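Aug 7, 2026

Day off, taken in order to use up leave before Swanepoel changes the rules on carrying it over, and so naturally I have spent it in the kitchen with a cloth. Other people go to the coast.

The plan last night was modest. Clear the worktop, wipe it, make a loaf, sit down. I wrote this on the back of the gas bill, which came to 112 and deserves to be written on. By ten this morning I had got as far as moving the jars to the left, looking at the space where the jars had been, and moving them back again. There is a law at work in this kitchen. Anything put down along the wall for a moment is there for the year, and then it has neighbours.

The big white machine is the one thing I won't move. It has had the same corner since June, when I finally gave in and bought it, second-hand, off a couple in Cleden who were emigrating and wanted it to go to a good home. They asked me questions. I have adopted cats with less paperwork. It came with its little cartoon sticker on the front and I said I'd take that off the same evening. I haven't. I've grown fond of it, and it is the only one in the house who looks pleased to see me at breakfast.

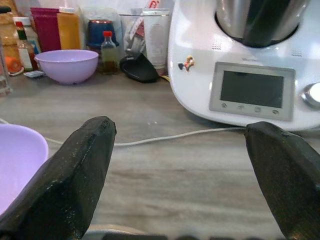
The manual is the other matter. It has a section on dough which assumes you already know what your dough is like, and a section on cleaning which I suspect was written by somebody who'd never met dough. Sibusiso rang at half past ten and I read him some of it aloud. He said his mother makes bread every week with a bowl and her hands and has never once needed a chapter. I said that was very helpful. He asked whether I'd weighed the flour. I said of course I'd weighed the flour, and then I went and weighed the flour.

Sibusiso Zwane, for the record, has owned a set of Skesen saucepans for 22 years and keeps them in their box.

Anyway, the bowls. I have too many light purple ones, and I know exactly how it happened. The market at Clindside had them on the end stall and I said they'd nest, and they would nest, if they were ever all clean and empty and in the same place. They've never managed it. One goes off with the fruit, one has something soaking, and one turns up with the pegs in it. The steel one is the bowl I always reach for and it's far too shallow for mixing anything livelier than salad. Flour goes over the side. I know this each time and each time I pick it up, because it's shiny and it makes me feel like a person with a restaurant.

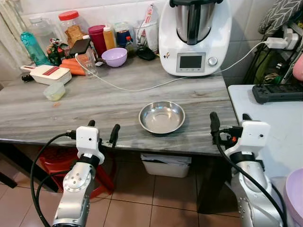

Had lunch standing up, toast, no loaf having occurred. Read the backs of things while I ate. I am a slow reader of labels and a quick buyer of jars, and that is more or less how the back of the worktop got like that. I keep thinking a shelf would do it. I thought so in the last flat as well, put up a shelf, and filled it with jars, and then the worktop filled up again out of sympathy.

After lunch I thought I'd at least make progress on the table. The table is where I put what I've cleared off the worktop, so the two can never be tidy on the same day; it's a sort of tide. I took the cutlery to the drawer and came back with different cutlery. The good spoon with the fancy handle was Gran's and is supposed to be for visitors, but I've used it for yoghurt so many times that a visitor would now be the odd one out. The pink scale has no home at all. It won't lie flat in the cupboard with the trays and it won't stand up anywhere I'd like it to.
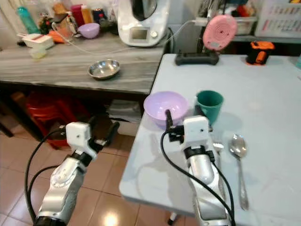
At four I gave up on order and went for bread. Weighed everything twice, turned the knob with great ceremony, and stood there with my arms folded like a foreman. It made a noise I can only call thoughtful. The dough is now in the airing cupboard under a tea towel and I've been told by Sibusiso (second call) not to keep opening the door. I've opened it three times.

Still to do: wipe the worktop. Ring the gas people. Find the other lid. Buy yeast, and on no account look at the end stall on the way past.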